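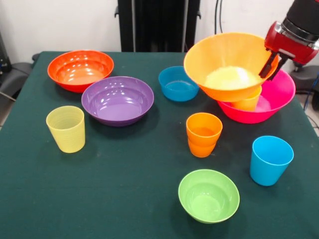
How to Dye Eggs with Food Coloring and Vinegar

My aunt in Rurnell taught me to dye eggs when I was small enough to need a stool at the counter, and I've been doing it every spring since (and one time in August, for a birthday party, but that's a long story). You don't need a kit. If you have vinegar, a few little bottles of food coloring and some bowls and cups you don't mind washing twice, you're ready to go.

What you'll need

Hard-boiled eggs, white ones if you can get them
White vinegar
Liquid food coloring
Hot water
A bowl or a sturdy cup for each color
Large spoons, one per color
A wire rack or an empty egg carton
Old towels or an old tablecloth, and an apron if you care about your shirt

Getting the eggs ready

Boil the eggs however you like to boil them. I put mine in a single layer in a big pot, cover them with cold water, bring it up to a boil, then put on the lid, turn off the burner and leave them alone for twelve minutes. After that they go into ice water until they're cool all the way through. Dry them well and look them over for cracks. A cracked egg can still be dyed, but the color seeps in and you get blue egg salad, so I set those aside for breakfast.

If your eggs feel a bit slick, wipe them with a paper towel dampened with vinegar. I skipped this for years and always wondered why my eggs came out patchy!

Mixing the colors

For each color, stir together half a cup of hot water, a teaspoon of vinegar and 20 drops of food coloring. Let it cool a little before small hands come anywhere near it. Glass and stainless steel clean up with no trouble at all. Plastic is lighter for children to manage, though it can hold on to a stain, so I wouldn't use your nicest ones.

For orange, use 17 drops of yellow and 3 of red. For purple I like 15 of blue and 5 of red, and if it looks muddy, another drop of red usually brings it around. My friend Humaira Soomro makes a lovely teal with 15 green and 5 blue, and I have copied it shamelessly.

Wide bowls are good for rolling an egg around and for doing more than one at once. Tall cups use less dye and are better for dipping just half an egg - you hold it in place with the spoon and try to be patient.

Dyeing

Lower an egg in gently with a spoon. Five minutes gives you a good clear color, 2 will give you something pale and springlike, and if you want it really deep you can leave it for ten or even fifteen. Turn it now and then so you don't end up with a light spot on top.

Lift it out, let it drip over the bowl and set it on the rack. Don't rub it while it's wet. I know it's tempting to help it along with a towel, but the color comes right off on the cloth.

For stripes, wrap a few rubber bands around a dry egg before it goes in, and leave them on until the shell has dried. You can also draw on the egg with a white crayon first - names are always popular with the little ones, and so are wobbly hearts.

Keeping and eating them

Put the eggs in the refrigerator as soon as they're dry, and eat them within a week of boiling. Any that have been sitting out for more than two hours should be thrown away, so if you're hiding eggs in the yard, it's better to use plastic ones for that part.

If you want some shine for the table, put a drop of vegetable oil on a paper towel and buff each egg very lightly once it's completely dry. Leftover dye can go down the drain with plenty of running water, and a paste of baking soda takes most of the color off fingers.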